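How to Fold a Shirt on a Bed

Last updated August 2026

A bed is a workable folding surface if the sheet is pulled reasonably flat and the shirt is opened out fully before the first fold. The method below is for a cotton shirt, with or without a collar, folded to fit a standard Brurby drawer. It takes about 30 seconds per shirt once the order of folds is familiar.

What you need

A clear area of bed at least twice the width of the shirt. A fitted sheet is preferred to a duvet. A duvet gives under the hands and the fold lines drift. A folding board is optional; the Bistden board works on a mattress, but it has to be moved for every shirt and saves little time on small loads.

Step 1. Stretch the hem

Take the cloth by two points on the same edge, as far apart as the fabric allows. Pull outward until the edge is nearly straight, hold briefly, and release the tension. A slight sag in the middle is acceptable. Cotton that has dried in a heap may need this done on the side seams as well. Do not pull on the collar or on ribbed cuffs, which lose their shape. 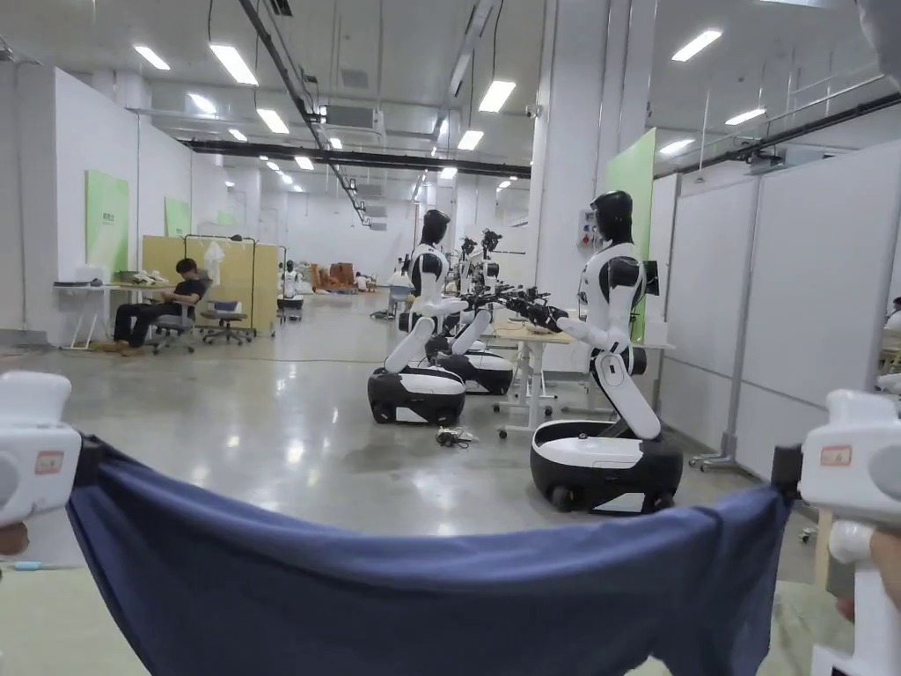 Step 2. Lift and drop

Hold the cloth at two corners and raise it clear of the surface. Let the rest hang until it stops turning. If one side hangs in a long diagonal fold, one of the corners is wrong: lower the cloth, find the true corner and lift again. 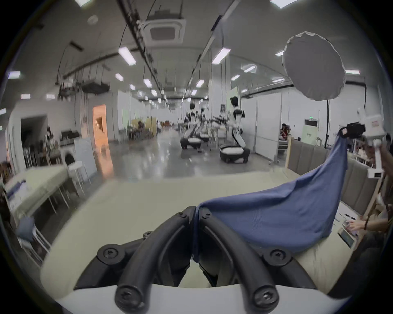 Lower the bottom edge first and bring the hands toward you as the cloth settles. This lays the front panel down with most of the air out of it. For shirts with buttons, fasten the top button and one in the middle before lowering.

Step 3. Open the shirt out

Turn the shirt face down with the collar away from you. Free the sleeves and lay them straight out to the sides. Collars that have folded under should be turned out now; a trapped collar leaves a ridge through every layer that follows. 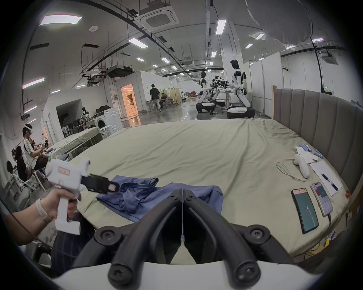
Smooth from the center to the side seams with the flat of the hand. Two passes are enough. Creases that remain after the second pass need an iron.

Step 4. Fold the sides

Fold one side in by a quarter of the shirt's width, then lay the sleeve back down along the fold. Repeat on the other side. The two sides should lie parallel. If they taper toward the hem, open the second side and refold it.

Keep hold of one end while the other hand works. A shirt gripped at one end and dragged across the sheet bunches up and has to be opened out again from Step 3.
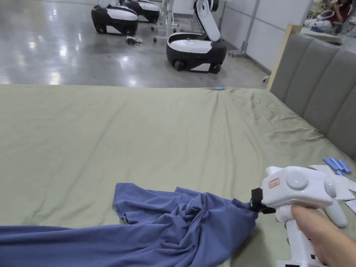
Step 5. Fold the length

Bring the hem up by a third, then fold again to the collar. The finished piece should be 19 cm deep for the shallow Brurby drawer. For the deeper Nosden drawer, fold in half once and then in half again.

Stacking

Alternate the collar ends so that the stack stays level. Heavy cotton goes at the bottom.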